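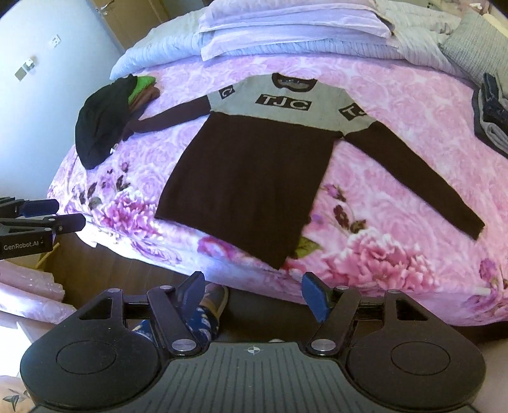

What are household textiles?

Household textiles are the fabrics used to furnish, cover and clean a home, as distinct from those worn as clothing. The term takes in bed linen, blankets, doonas, towels, table linen, curtains, cushion covers, tea towels and floor rugs.

Household textiles
Also called: home textiles, soft furnishings (in part), manchester (Australia and New Zealand)

In Australia and New Zealand, sheets, towels and similar goods are sold under the name manchester, after the English city that exported much of the cotton cloth used in the colonies. Department stores still use the word for the section that sells them. Elsewhere the same goods are usually called linens, although few are now made from flax. Soft furnishings is a narrower term covering curtains, cushions, loose covers and throws.

Contents
1 Fibres
2 Construction
3 Colour and pattern
4 Bedding
5 Cushions and covers
6 Towels and kitchen cloths
7 Care and wear
8 Trade and manufacture
9 Reuse and disposal
10 See also

Fibres

Cotton is the most common natural fibre in household textiles. It absorbs water well, withstands hot washing and takes dye readily. Long-staple cottons produce a finer, stronger yarn and are used for more expensive sheets. Linen, made from the stem fibres of the flax plant, is stiffer and creases heavily, but softens with repeated washing and dries quickly. Wool is used in blankets, rugs, underlays and as a filling for doonas. Silk appears mainly in pillowcases and trimmings.

Polyester is the main synthetic fibre in the home. It is blended with cotton in sheets to reduce creasing and drying time, and is widely used on its own in fleece blankets, curtains and cushion fillings. Acrylic is used as a wool substitute in throws and knitted goods. Viscose, lyocell and related fibres are made from dissolved wood pulp or other plant material. Fabric sold as bamboo is in most cases a viscose whose raw material was bamboo.

Construction

Most household fabrics are woven, knitted, tufted or bonded.

Woven cloth is made from two sets of yarns crossing at right angles, the warp running lengthwise and the weft across. Plain weave, in which each weft yarn passes over one warp yarn and under the next, gives percale sheeting and calico. Twill weave produces diagonal ribs and is found in denim, drill and many tweeds. Satin weave leaves long floating yarns on one face, giving a smooth surface that snags more easily than plain weave. Sateen is the cotton version.

Knitted cloth is formed from interlocking loops and stretches more than most woven cloth. It is used for jersey sheets, some mattress covers and knitted throws. The knits used in jumpers and other clothing follow the same principles, and hand knitters have often made blankets from yarn left over from garments.

Pile fabrics have loops or cut ends standing up from a base cloth. Towelling has uncut loops, generally on both sides. Velvet and plush have a cut pile, plush being the longer. Fleece is a knitted fabric whose surface has been brushed until the fibres lift.

Thread count is the number of warp and weft yarns in a given area, traditionally one square inch. A good plain cotton percale has a thread count of 200 or more. Very high figures are sometimes reached by counting each ply of a multi-ply yarn separately, and the number is then a poor guide to the feel or durability of the cloth.

Colour and pattern

Pattern may be built into a fabric as it is made or applied to the surface afterwards. Checks, stripes and tweeds are often yarn-dyed, meaning that the yarn is coloured before weaving. Yarn-dyed cloth commonly shows its colours on both faces. Jacquard and dobby looms control the warp yarns so that figured designs can be woven directly.

Printed patterns are applied to finished cloth. Block printing by hand gave way in most factories to engraved copper rollers, then to flat and rotary screens. Digital printing places dye or pigment on the cloth with inkjet heads and suits short runs, as no screens have to be prepared. On many printed sheets the reverse side is noticeably paler than the face.

Large florals have been a standard subject for printed bedding since the growth of the chintz trade. Roses, peonies and other full-petalled flowers suit a wide cloth because they can be enlarged without losing their outline. The length of cloth before a pattern begins again is called the repeat. A long repeat leads to more waste where panels must be matched at a seam.

Bedding

A bed is commonly made up with a mattress protector, a fitted sheet, sometimes a flat sheet, and one or more covers. The fitted sheet has elasticised corners or a fully elasticised edge. Deeper mattresses need a deeper wall, and a sheet cut too shallow will lift at the corners.

The doona, known in Britain as a duvet, largely replaced the layered sheet and blanket in Australian homes during the last decades of the twentieth century. It consists of a quilted bag filled with down, feather, wool, cotton or polyester, used inside a removable cover. Covers close with buttons, press studs, ties or a zip. In warmer parts of the country a cotton blanket or coverlet is often used instead for much of the year, and the doona is put away from October.

Blankets are made in woven wool, cellular cotton, acrylic and polyester fleece. Cellular blankets have an open weave that holds air between the yarns. Electric blankets are subject to separate safety rules and are not usually classed as textiles in trade.

Cushions and covers

A cushion is a fabric case with a soft filling, used on seating, floors and beds. Square cushions are the commonest form. The filling is normally held in a plain inner case, called the insert, and the outer cover is closed with a zip or an overlapping envelope back so that it can be removed for washing.
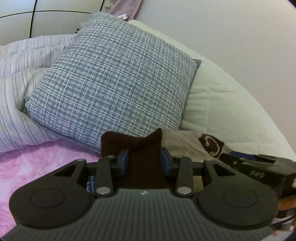 A square cushion in a woven, tweed-like fabric, beside a striped bedcover.

Upholsterers often cut a cover slightly smaller than its insert so that the corners stay full. A 46 centimetre cover, for instance, may be paired with an insert one size up. Edges may be plain, piped, flanged or fringed. Heavier fabrics such as tweed, bouclé and corduroy resist creasing but add bulk at the seams, and corners are trimmed before the case is turned.

The back of a cushion is frequently made from a different cloth. This saves on the more expensive face fabric and allows a smoother material to be used where the zip is set.

Towels and kitchen cloths

Towels are graded by weight in grams per square metre. Light towels dry quickly and suit travel and the beach, while heavy ones absorb more water and take longer to dry on the line. New towels may shed lint and absorb poorly until finishing agents have been washed out.

Tea towels are made from linen, cotton or a union of the two. Flat-woven linen leaves little lint on glassware. Printed souvenir tea towels are common in Australian homes and are often kept for display.

Care and wear

Care labels give the washing, drying and ironing treatment that the maker recommends. Cotton sheets can generally be washed warm or hot. Wool is prone to felting, in which the scales of the fibre lock together under heat and agitation and the cloth shrinks. Knitted goods are best dried flat, as the weight of water can stretch them if they are hung.

Sunlight fades many dyes and weakens silk and some synthetics. Curtains are lined partly for this reason. Pilling, the formation of small balls of fibre on the surface, is caused by rubbing and is more persistent on polyester blends, where the strong synthetic fibres hold the pills in place.

Textiles stored over summer should be clean and fully dry. Clothes moth larvae feed on wool and other animal fibres, and mould can develop on damp cotton. Camphor, cedar and lavender are traditional deterrents, though none is as reliable as washing and sealed storage.

Trade and manufacture

Large-scale production is concentrated in China, India, Pakistan, Türkiye and Portugal. Smaller mills elsewhere tend to specialise. The Renley mill, a maker of wool blankets and cellular cotton, employed 546 people at its height and now runs with a staff of 15, weaving mostly to order. Castillo, a printing works, moved from rotary screens to digital equipment and accepts single-bolt orders from designers. Drelmont sells cushion covers and yarn-dyed cloth through furniture shops, and Buveo supplies sheeting to hotels and hospitals.

Commercial laundries place heavier demands on fabric than domestic use. Hotel sheets are usually a plain white cotton or cotton-polyester blend, which can be bleached and replaced piece by piece without a change in colour.

Reuse and disposal

Worn sheets and towels have long been cut down for rags, pillow linings and dust covers. Animal shelters often accept old towels and blankets, but many refuse pillows and doonas. Op shops generally ask that bedding be clean and free of tears.

Recycling is simplest for cloth made from a single fibre. Blends are difficult to separate, and most mixed material is shredded for insulation, wiping cloths or padding. Zips, buttons and labels must be removed first.

See also

Bed sheet
Calico
Chintz
Loom
Quilting
Upholstery
Wool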